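Section 4. Setting Up and Wiping Down the Work Surface

4.1 Before you start

The Lurnard work surface is a black gloss panel supplied fixed to a white backing board. Place the board on a level bench with the panel facing up. The panel is 18 mm thick with the board attached and must be supported across its full width.

You need:
A spray bottle filled with clean tap water
Two lint-free cloths
A soft rubber squeegee
Liquid dish soap, unscented

CAUTION: Do not use glass cleaner, bleach or any product containing ammonia. These leave a haze in the gloss coat that cannot be polished out.

4.2 First cleaning

1. Peel the protective film from the corner nearest you. Pull it back low and flat against the panel.
2. Remove any adhesive left by the film with a damp cloth and one drop of dish soap.
3. Rinse the cloth, wring it out and wipe the panel again.
4. Dry with the second cloth. Work in straight strokes from the far edge toward you.
5. Leave the panel uncovered for 20 minutes before placing anything on it.

NOTE: Film residue is easiest to find by looking across the panel from a low angle with a lamp on the opposite side.

4.3 Cleaning after spills

Small amounts of water bead on the gloss coat and stay where they fall. Remove them before they dry. In hard-water areas, dried drops leave pale rings.

1. Lift mugs, cups and other metal items straight up. Do not slide them.
2. Draw the squeegee across the panel in one direction, overlapping each stroke by a third of the blade.
3. Wipe the border of the white board where the water collects.
4. Dry the base of each item before setting it down again.

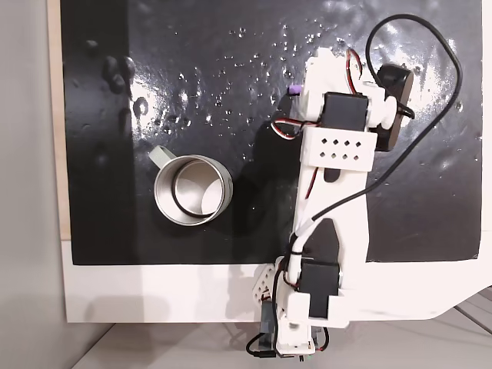

Figure 4-1. Water droplets on the gloss panel, with a metal mug standing to the left.

Overhead lighting can hide drops in the bright part of the panel. Check that part again from another side, or switch off the lamp nearest the bench. Run a dry fingertip along the panel edge. If the finger comes away damp, repeat steps 2 and 3.

CAUTION: Standing water at the joint between the panel and the board can work its way under the panel. Dry the joint within the hour. If the edge has lifted, stop using the surface and see Section 7.

4.4 Metal drinkware

Bare metal bases mark the gloss coat when turned or dragged. Fit a Protell base ring (part 838) to any mug that will be kept on the surface. The ring presses on by hand and needs no adhesive.

1. Wash and dry the mug base.
2. Stretch the ring over the base and seat it evenly.
3. Stand the mug upright on the panel and check that it does not rock.

NOTE: Base rings are not dishwasher safe. Remove them before washing.

4.5 Stains and scratches

Tea and coffee rings: lay a cloth dampened with warm water and soap over the mark for five minutes, then wipe and dry.
Water rings: use white vinegar diluted with an equal amount of water. Rinse afterward.
Fine scratches: apply Salazar gloss compound with a dry cloth, using light pressure. Do not use abrasive paper, including grade 2000.
Deep scratches: the panel must be replaced. See Section 7 for removal from the board.

Section revised April. Text: Ourania Christodoulou. Technical check: Tülin Öztürkmen, Clindthorpe.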